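Soltumwood 衣物整理记录集 说明文件

版本说明写在最后。先读“已知问题”再决定要不要下载,能省不少硬盘。

一、这是什么

这是一批关于整理衣物的记录:把揉成一团的衣服拿起来、摊开、折好、放到架子或篮子里。共 2,464 条记录,其中 1,088 条带有人工写的步骤注释,其余只有起止时间和一个粗略的类别。

项目最初的申请书里写的是“覆盖日常家居整理的全部主要情形”。我不同意这句话,所以它没有出现在本文件里。我们覆盖的是一个角落、一张台面、两件收纳用具和一批反复使用的衣物。谁家的衣柜长这样,我没见过。

二、场地与收纳用具

整理区三面围着同一种花色的编织地毯面,色块很大,酒红、蓝绿、米色、沙色交叠,边上有成排的短条纹。选这种花色的理由在会议纪要里写的是“更接近居家环境”。接近到什么程度,没有人测过。我个人的看法是,它主要让背景变得很花,至于家里有没有人把地毯挂到墙上,读者可以自己判断。

收纳用具有两件:

白色铁丝网长篮。窄长形,装在左侧壁靠里的位置,里面有隔条。隔条把篮子分成几段,适合放袜子、手帕一类小件;放毛衣就勉强,折好以后两头会翘起来。

黑色网架。四层,敞口,立在里侧角落。层距偏小,厚衣服要折得很扁才塞得进去。

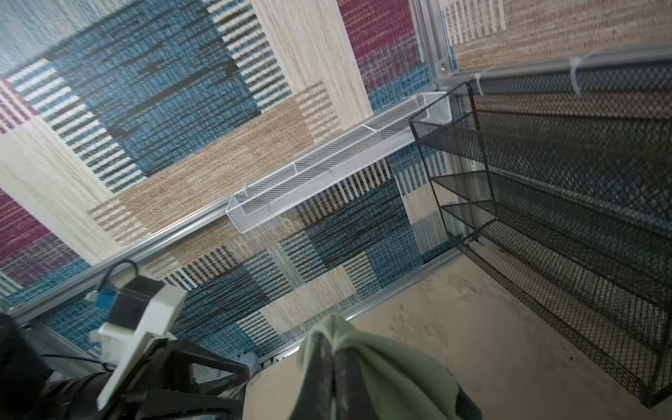

关于网架还有一点。供货时的说明说它“适用于各种衣物”,我们试下来,真正放得整齐的只有薄上衣和小毛巾。牛仔裤放进去会顶住上一层,抽出来的时候往往带歪旁边的东西。注释里凡是写“放入第二层”的,请不要理解成“第二层适合放这个”,那只是当时的指令。层号一律从下往上数,早期有 18 条是从上往下数的,已经改过,改动列在 changes.txt 里。

长篮的隔条没有编号。注释者写“里侧”“外侧”,两个人的理解偶尔相反。我们讨论过要不要统一,最后只统一了后半批。

三、台面

台面是浅米色的,底色并不均匀,有发灰和发褐的斑块,也有划痕。有人提议换一块新的,理由是干净;也有人提议保留,理由是“真实”。两种说法我都不太信。旧台面的实际影响是:浅色衣物的边缘在斑块附近不好认,注释者标“衣领”和“袖口”时更容易出错。换不换都行,只是不要把它写成优点。

抽查时我们特意看了这类记录。米白色和浅灰色的衣物出错最多,深色的几乎没有争议。结果放在 audit 目录下,只有表格,没有结论,因为抽查的量撑不起结论。
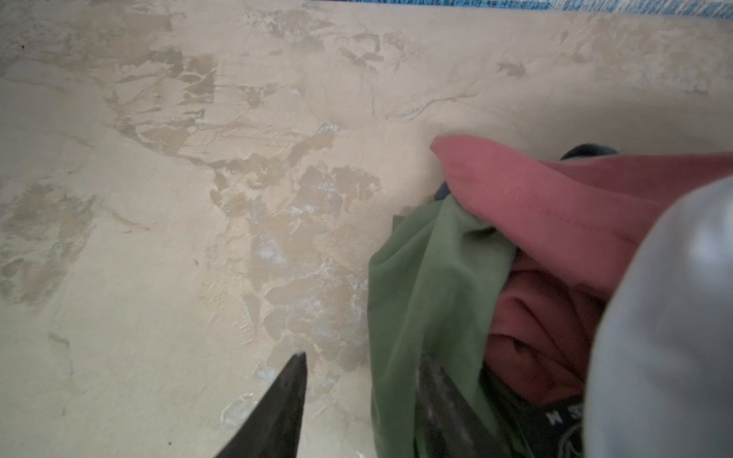

Hurnberg 家居整理组|数据与文档

四、衣物

衣物共 235 件,来源是组内成员捐出的旧衣和一批从 Kvam 二手店买来的。尺码偏大,成人上衣占了多数,童装很少,内衣没有。需要研究童装折叠的人请另找材料,我们这点数量做不了什么。

每件衣物有一个编号,缝在内侧标签上。清单 garments.csv 里有以下几列:

编号
类别(上衣、裤子、毛巾、小件、其他)
主色
面料(按洗标抄录,洗标磨掉的写“不详”)
是否有纽扣或拉链
备注

“主色”一列争议最多。灰绿色的那几件,有人写绿,有人写灰,还有人写“鼠尾草色”。现在统一写“灰绿”。如果你的用途依赖颜色,请自己重新看一遍,不要直接信这一列。

“其他”这个类别也值得怀疑。里面有围巾、枕套,还有几件拆了线看不出原样的东西。我主张把它们删掉,没有通过。

五、一次整理怎么算开始,怎么算完成

开始时衣物是揉皱的,随手丢在台面中部。“随手”这个词写在操作规程里,但做得多了,每个人都有自己丢东西的习惯,堆出来的样子其实很像。我们没有办法证明起始状态是随机的,也请使用者不要这样假设。

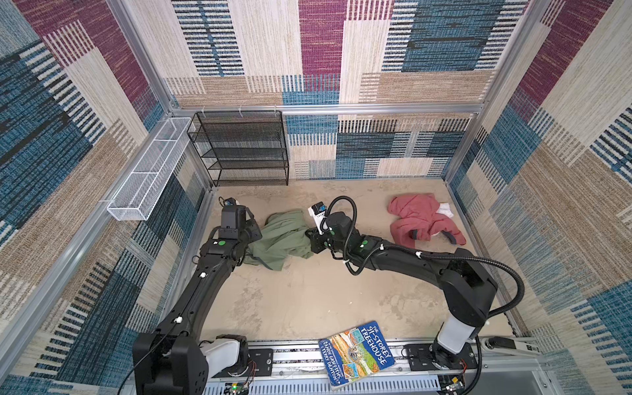 完成的标准分三级:

A 级:折成长方形,边缘对齐,已放入指定位置。
B 级:已放入指定位置,但折得不齐,或有一只袖子露在外面。
C 级:没有放入,或中途停止。

A 级和 B 级的界线靠人眼。两名注释者对同一条记录给出不同等级时,由 Zofia Jakubowski 定。她偏严,袖口露出一点就判 B。换一个人来定,A 级的比例大概会好看一些,所以拿我们的比例去和别处比较没有多大意义。

六、步骤注释

注释用短句,一步一行,例如“抓住左肩”“向右对折”“压平”“放入长篮外侧”。左右按站在台面前侧的人来说,不按衣服本身的左右。这一点反复有人弄错,包括我。

“压平”一步请谨慎使用。有的注释者看到手势就写,有的要看到衣服变平才写。规程第二版补了定义,第一版的记录没有回头修。

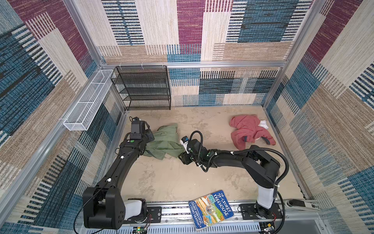 图4 整理区,左后方为长篮与四层网架

七、已知问题

收纳用具只有两件,位置也基本不变。任何关于“收纳能力”的说法都应该打折扣。

没有衣架,没有抽屉,没有洗衣筐。标题里曾经有“衣柜整理”四个字,十月改掉了。

毛巾的记录偏多,原因很简单,毛巾好折。如果不按类别分开看,总体成绩会显得比实际好。

用 Hirix 工具导出时,备注列里的中文逗号会被当成分隔符。我们报告过,目前的办法是导出前先替换。

八、适合与不适合

可以用来看:单件薄衣物的折叠顺序,小件分格摆放,注释者之间的分歧。

不建议用来说明:普通家庭怎样整理衣服,哪种折法更省地方,哪种收纳架更好用。最后一条我们自己的宣传页上写过,已请他们撤下。

九、版本

1.0 首次整理。
1.1 修正层号,合并颜色名称。
1.2 增加 audit 目录,删除标题中的“衣柜”,完成标准改为三级。

发现错误请附上记录编号和衣物编号。只写“有一件绿衣服标错了”的来信,我们处理不了。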